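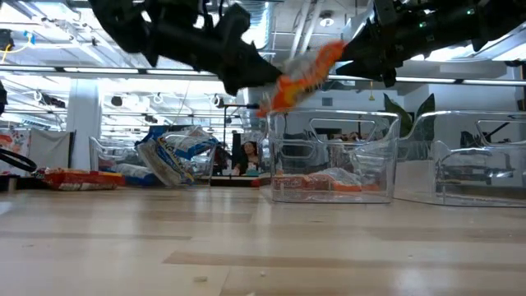

*Both arms on the orange bag, over the middle bin. Shared shop, snack sorting build.*

**teun_maes** wrote:

OK so the two-arm snack sorter is finally at the point where I can post about it without embarrassing myself (too much). Both arms are up, both grippers talk to the same controller, and the bins are just clear plastic ones on the floor. No table, no conveyor. I want the thing to take a bag out of one bin, pass it between the arms if the first one can't reach, and drop it where it belongs.

I ran 200 grabs over the last couple of evenings and 197 of them ended with the bag in a bin. The other three went on the floor. I'm pretty happy with that!! What I'm not happy with is the speed during the handoff. If I slow it down the bag sags and the second gripper closes on air. If I leave it fast, well, look at the smear.

Questions: what are people using on the fingertips for shiny bags, and does anybody sync two arms without a shared clock?

---

**burgi_h** wrote:

Nice! Congrats on getting both up.

Fingertips: I cut strips from a silicone baking mat and glued them on. Cheap, and you can peel them off when they get greasy. Mine went more than 11 weeks before I had to swap them.

Also, does a bag in the wrong bin count as one of your 197?

---

**teun_maes** wrote:

> does a bag in the wrong bin count

Um. Yes. I only counted "in a bin." I'll redo it with the right bin as the rule and report back, please be gentle.

---

**ksutter** wrote:

I'm going to be the grump. Why two arms? Put one arm on a short rail and you never have a handoff at all. I did that on my Schwaiger rail build in April and it took me one weekend, and all my sync problems went away with the second arm.

---

**pankaj.y** wrote:

Disagree with Konrad. A rail means you need a straight clear run and something solid to bolt it to, and in a shared space good luck with that. Plus the handoff is the fun part?

Teun, on the clock thing: don't bother syncing time. Have arm A hold still and send "ready," arm B closes, B sends "got it," A opens. I run exactly that on the Walgate firmware and it works fine at full travel speed because the only slow bit is the pause in the middle.

---

**ksutter** wrote:

"The fun part" is not an engineering argument, Pankaj :)

But fine, the ready/got it thing is how I'd do it too if I had to have two.

---

**teun_maes** wrote:

Trying the ready/got it version tonight. Right now A starts letting go on a timer, so I can see why that's dumb. And Konrad, I already own both arms, so the rail is going to have to wait.

Silicone mat is on the shopping list. Burgi, which glue?

---

**burgi_h** wrote:

Silicone adhesive, the kind in the tube for aquariums. Regular superglue let go on me in 2 days. Rough up the metal first and leave it clamped overnight.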